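Rose on the thigh, colour or black and grey?

4 shares | 12 comments

mylene_d
I have a booking in August for a rose on the outside of my thigh, with two buds and some leaves. It will be my second tattoo. The first is a small swallow on my shoulder, all black, and it has held up fine.

The artist works at Lanz in Lurkau and does both colour and black and grey. She has left it up to me and wants to know before she draws it. I keep changing my mind. I've read that pink is one of the first colours to go, and that soft pink on pale skin can end up looking like a rash after a few years. I've also seen old ones that still look good. Has anyone here had a pink flower for a long time? I'd like to know what it looks like now and whether you had it gone over.

Size is 5 inches from the top of the flower to the end of the stem. I don't want to go bigger.

ColetteP
Black and grey. I have a peony on my upper arm that was pink and white and the white has gone completely. It went a sort of beige first. The pink is still there but you have to know it was a petal. The leaves are fine, green has stayed strong. If I did it again I'd have it all in black with plenty of skin left open.

hermine_schwaiger
I don't agree with that. An upper arm gets sun all summer and a thigh mostly doesn't. My rose is on the thigh too, I was 40 when I had it done, and the pink is still clearly pink. It's a darker pink though, closer to raspberry in the folds, and there is a black outline all the way round. The outline does most of the work. If the colour drops a bit the shape is still there.

Ask her if she's planning an outline. A lot of people are doing flowers without one and that is where I'd worry.

mylene_d
She does do outlines, but thin ones. I liked that about her work. Maybe I should ask for a heavier one on the petals and thinner on the leaves?

hermine_schwaiger
Yes, or the other way about. Talk to her. She will know what her own lines look like when they've settled, and she ought to have healed photos to show you. If she only has fresh ones, I'd ask why.

adoracion.g
I tattooed for a few years in Estau before I went back to nursing, so take this as one person's view.

Pink doesn't fade because it is pink. It fades when it has been mixed very light, and a light mix has less to show once the skin has healed over it. A strong pink put in properly will last well. What people call faded is quite often ink that never went in evenly, and you can tell that at 2 months.

Also 5 inches is small for a rose with two buds AND leaves. Every petal edge will spread a little over time. If the petals are packed tight you'll lose the gaps between them whatever colour you pick. I would drop a bud before I worried about the pink.

mirjam_m
Agree on dropping a bud. But I don't agree that light mixes always go. Mine are pale and they're still there.

I think the more useful question is what you like looking at. People spend ages on how a thing will age and then get something they were never keen on in the first place. I did that with my first one. I asked for black because my brother told me it was the safe choice, and I've never minded it but I've never liked it much either. For the second I spent a week noticing what colours I have at home, what I pick up in shops, what I wear. It was nearly always the same two.
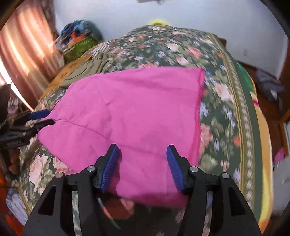

Pink and green, every time.

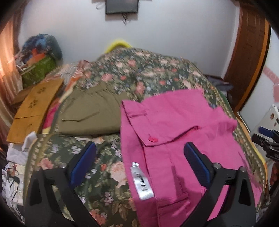 So I had pink flowers with dark green leaves, on the calf, and I'm happy with them. They took 4 hours in one sitting. I had wanted to split it but the artist said the pinks would match better if they went in on the same day with the same mix, and I was fine by the end of it, just hungry. The back of the calf near the knee was sore and the rest was dull.

The one thing I would change is the leaves. I asked for a lot of them and they pull the eye away from the flowers. With a stem as short as yours I'd have one leaf each side and leave it at that.

ColetteP
How old are yours though? Mine looked good for a while as well.

mirjam_m
Old enough that I have stopped taking photos of them. I do put sun cream on every time my legs are out, and I think that matters more than anything said in this thread so far.

ColetteP
That's fair. I never did, and I worked outside. I still think that if someone is asking whether to have colour, they have doubts, and black and grey is the one you can add to later. You can put pink into a grey rose. You can't easily take it out.

adoracion.g
You can add colour later but it isn't as simple as that. A black and grey rose has shading where the colour would need to go, and pink over grey shading turns muddy. If she thinks she may want colour one day she needs to tell the artist now, so the petals are left open. That's a different drawing.

On aftercare, as it always comes up: wash it with plain soap, pat it dry, and use very little of whatever cream the studio gives you. Wear something loose over it. Thighs rub, and tight jeans on a fresh one are a bad idea. A long skirt or wide trousers for the first two weeks, and something old, as it will weep a bit and stain.

mylene_d
Thank you, this has been a help. I rang the studio at lunchtime and spoke to her. She has healed photos and is sending me some, including a pink one she did on someone's hip. She also said one bud, before I had mentioned it, so that is settled. I'm leaning towards colour with a darker outline and deeper pink in the middle. Still thinking about whether to have the outer petals lighter.

Does anyone know if Britetlow balm is all right on a new tattoo? They sell it at the front desk. I used plain cream on the swallow and had no bother, but that was tiny.

hermine_schwaiger
I haven't used it so I can't say. If plain cream suited your skin last time I would stay with it. Check whatever you buy for perfume. I had a scented one once on a small piece on my wrist and it came up in spots, and I had to leave it bare for days.

On the outer petals, I'd go one step darker than you think you want. It will look too strong on the day. Mine did, and my sister told me so, and by the next spring it had come down to the shade I'd asked for. Have a look at the healed hip one when it comes through and compare it with how it looked fresh, if she has both. Then give her your answer and let her get on with the drawing. Post it here when you have it, I'd like to see where she puts the bud.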